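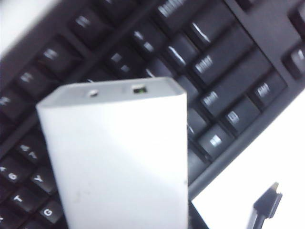 Desk Skills, Session 3: Keyboards, Small Devices and a Clear Desk
Maluleke Centre, Ondholm. Course office, December

Before you start

Sit at your desk and look at what is on it. Most of you will have a keyboard, a mouse, a drink and one or two small devices such as a power bank or an external drive. Today we sort out where each of these goes.

1. The keyboard

Put the keyboard straight in front of you, with the G and H keys in line with the middle of your body. Many people line up the whole keyboard with the screen, which pushes the letters off to the left if there is a number pad.

The number row has two signs on most keys. Hold Shift for the upper one. Shift and 7 gives the ampersand (&). Backspace is at the right-hand end of the number row and Enter is below it. Learn to reach both with the little finger.

2. Small devices

Don't rest anything on the keys. A drive laid on Enter can fill a document with blank lines, and one on Backspace can wipe out a paragraph.

Power banks and small external drives can look much alike: a plain case and a port or two at one end. Check the small print on the case before plugging in. If there is no print left, ask at the course office.

A pinhole in a case may be a reset button or the opening for a light. Leave it alone until you have read the leaflet.

When plugging in, hold the device by its sides and look into the port first. If the plug will not go in, turn it over and try again. Eject a drive on screen before you pull the cable.

3. Practice (30 minutes)

Type the passage on your Vokimis sheet. It has 144 words. Then clear the desk, put everything back and type it again. Write both times in your log. Bring the log on Wednesday.

Course office: Room 200, Maluleke Centre, Ondholm. Back to top

Comments (3)

The & tip helped, I had been copying and pasting it.

Is the sheet the same one as session 2? Mine has a different passage.

Course office: No, it is a new one. Spare copies are in the tray by the door.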